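I drove to Undlow for the senior cat weekend with one overnight bag and a firm plan to come home with no cats. You can guess how that went! The Zivholm shelter had 16 cats up for adoption, nearly all of them past 10 — wait till you meet a purring 20-year-old — and I lasted maybe an hour.
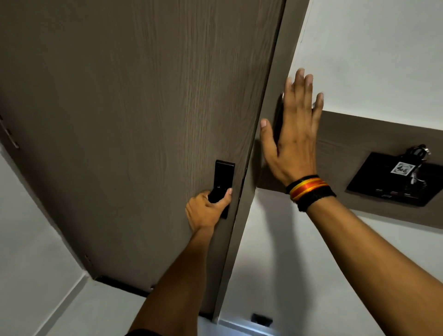
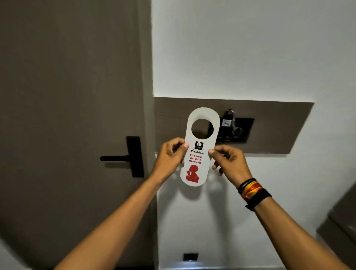 Do older cats take longer to settle in than kittens?

Most need a few weeks, and a small quiet room with a litter box and a hiding spot helps a lot.

Mine is a gray tabby called Moreo (the shelter named her, and I wasn't about to argue). She spent 5 days under my dresser, coming out at night to eat. On the sixth morning she was asleep on my feet. The shelter has placed 1,391 cats so far, and October was its busiest month yet. I'm going back in the spring, just to visit.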